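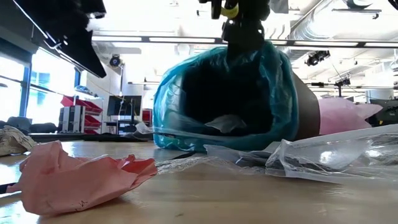 **Tallow site, packing room: staff meeting on the bench cell**
12/29/21
Chair: Macarena Villalba
Minutes: Kumaresan Shenoy

## 1. Bench clearing

Macarena reported that the two-arm cell from Jultance will take over clearing wrapping scraps and waste paper from the bench, starting with the late shift. Staff keep the end-of-day floor sweep. Small crumbs on the tabletop are still a hand job for now.

Kumaresan asked who changes the bin liner. Agreed: the person on the bench, with the arms stopped.

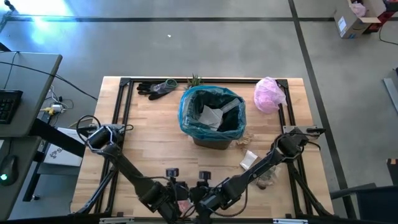 ## 2. Hours and duties

No one loses hours. The clearing time, some 20 minutes a shift, goes to labeling and returns. Two people asked for this in writing. Macarena will send a letter to all 10 packers.

Concern raised that whoever watches the cell gets blamed when it stops. Agreed that stops are logged by time and cause, with no names. The log from the Vastthorpe site in October showed 82 stops and was no use to them because causes were left blank.

## 3. Training

Half a day each, in pairs. Ibarra line staff go first. Pay grade for trained staff was not settled and is carried over.
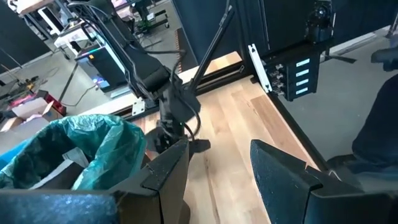
*Item 1: lined bin at the bench, with paper and cardboard in it.*

**Actions**

- Letter on hours: Macarena
- Stop log sheet with a cause column: Kumaresan
- Training pairs list: Kumaresan
- Pay grade question to Vastthorpe: Macarena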